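Public Forums on Local Government: Progress Report to the Gunawan Fund

Reporting period: January through June
Submitted by: Office of Community Programs, Horalbridge College

1. Purpose of the grant

The grant supports a series of public forums on how local government in the Bradden area is organized and paid for. The main subject in this period was the proposed merger of the Bradden and Stosenero school and water districts, which goes to the voters in November. The forums are meant to set out the proposal and the arguments on each side. The college takes no position on the measure.

2. Work completed

Four forums were planned for the full grant year and two have been held. The first took place in March in the college auditorium and dealt with the legal side of a merger: who calls the vote, what majority is needed, and what happens to existing contracts and debt. The second was in May at the Stosenero public library and dealt with tax rates and service areas. Both started at 6:30 p.m. and ended by 9.

Each forum had a panel of three speakers, a moderator from the political science department, and an open question period. We lengthened the question period for the second forum after many people at the first were still waiting to speak when the building closed.

A printed guide to the merger proposal was finished in April. It covers the current boundaries, the proposed boundaries, the makeup of the new board, and the timeline if the measure passes. We have given out 1,809 copies through the forums, the library and the two district offices. The guide was reviewed by a faculty member in public administration and by staff at both districts, who corrected several errors in the section on bond payments.

Recordings of both forums are posted on the college website. The March recording has poor sound for the first part of the evening, and we have added a written transcript.

3. Student involvement

Students in the state and local government course did the background research for the guide as part of their class work. They also wrote up the questions that the panels did not have time to answer. Written answers from the speakers have been posted for the March forum. Answers for May are still coming in.

4. Problems and changes

The third forum was to be held in June in Bradden. It has been moved to September. The school district had not released its revised budget figures by June, and the panel was going to be built on those figures. The hall has been rebooked at no added cost.

Printing cost more than we budgeted, as the guide ran longer than planned. We covered the difference from the travel line, which was underspent after one speaker took part by video. No change to the total award is requested.

Turnout from the rural end of the Stosenero district was low at both events. We have asked the district to include a notice of the September forum with its August water bills.

5. Plans for the next period

The third forum will be held in September in Bradden and will cover the revised school budget. The fourth, in October, will bring together speakers for and against the measure. A Spanish version of the guide is being translated and should be ready in August. We will send the fund copies when it is printed.

A final report with a full account of spending will follow in January.

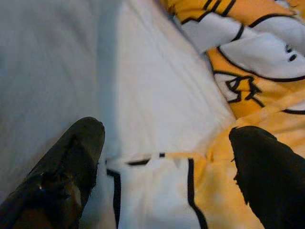 Gripper fingers and soft materials, close view.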